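The queue tables again, August

Up at 5:40 because the alert went off and I couldn't get back to sleep after it. The job queue on the Dorcombe site had backed up to 727 waiting jobs, nearly all of them the small thumbnail and email tasks that normally clear in a minute. The site itself was fine. Pages loaded, people could log in, the forum was up. It was only the background work that had stopped moving.

I restarted the workers from the phone, which I don't like doing, and they picked up six jobs and stopped again. So I made coffee and sat down at the desk properly.

The first thing I looked at was memory, and memory was fine. Then the database connections. The pool was full. Every worker was holding a connection open and waiting for a lock on the same row in the same table, and the row belonged to the counter I added in the spring so the admin page could show how many jobs had run that day. Each job updates the counter inside its own transaction. If one job is slow, every other job that finishes has to wait behind it to add one to a number that I look at maybe twice a month.

The slow job was the export. One member had asked for all of their posts as a zip file, and they have been on the forum since the start, so it was pulling every attachment they ever uploaded from storage, one at a time, in a loop I wrote years ago. I let it finish. It took until 7:15. As soon as it was done the rest went through in four minutes.

I wrote down what I wanted to change before touching anything, which I've been trying to do since the mess with the search index. Move the counter out of the transaction. Put exports on their own queue with one worker. Fetch the attachments in batches. Add a timeout so that a job can't sit there for two hours with a lock in its hand.

The counter was easy. I took it out entirely and had the admin page count finished jobs from the log table when the page is opened. It takes 80 milliseconds. I could have done it that way in the first place and I don't remember why I didn't. The commit message from the spring just says "add counter."
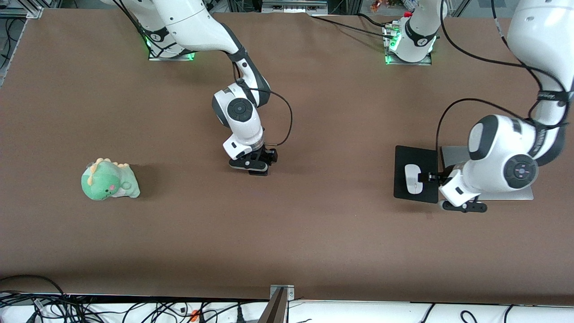

Posted from Hanell – filed under Site Diary, Background Jobs

The separate queue took longer. The gem we use, Negash, supports named queues, and the readme makes it look like one line in the config. It is one line if your workers are started by the gem's own script. Ours are started by the old deploy script, which passes the queue name as an environment variable, and the variable was being read before the config file was loaded. So the new worker came up, said it was listening on "exports," and quietly listened on "default" with all the others. I spent an hour on this. What gave it away was the worker's own log, where it printed one queue name at startup and a different one next to each job.

I fixed it by moving the read into the initializer. I also wrote a check that stops the worker if the two names don't match. There is probably a cleaner way to do it – I'll look at it when I next upgrade the gem, which is two versions behind already.

Lunch late, a sandwich at the sink.

In the afternoon I did the attachments. The old code asked storage for one file, wrote it to the zip, and asked for the next. Now it asks for them in groups and writes them out as they come. I tested it on my own account first, which has 111 attachments, mostly screenshots of error pages. It went fine. Then I ran it against a copy of the big account, which has 692, and it ran out of disk. The zip was being built in the temp folder, and the temp folder on the test machine is tiny. The production machine has a bigger one, but it isn't so big that I want to rely on it. I changed the export to write straight to storage and skip the temp folder. That meant a different zip library, and the different zip library doesn't handle accented file names unless you set a flag. Set the flag. Added a test with an accented file name in it.

Tests took eleven minutes to run, which is too long. I know which ones are slow and I have known for a year.

Deployed at 4:30. Trateck, who host us, had a notice up about maintenance on the storage side that evening, and I thought about waiting. Decided the current code would do worse in a storage outage than the new code would, and went ahead. Watched the queue for half an hour with the admin page open. It never got above nine.

Two emails from members asking why their notification mail had all arrived at once at breakfast. Answered both. One of them wanted to know if it was possible to get a single summary mail each morning on purpose, because they had liked it. I put it on the list. It would be a small job, a setting on the profile page and a scheduled task, and the mail template is mostly there from the old newsletter.

I didn't get to the timeout. I started on it and found that the gem's own timeout kills the thread without closing the database connection, and this is close to the problem I was trying to get away from. There is a long discussion of it in the issue tracker with no real ending. A statement timeout in the database might do the same work from the other side. I've left a note in the code and a branch with half an attempt on it.

The alert threshold is still too high as well. It goes off at 700, and by then the queue has been stuck for a good while. I set it to 200 for now and I'll see if it wakes me up for nothing.

Tomorrow: the timeout, the changelog, and reply to the person with the broken avatar, who has been waiting since last week.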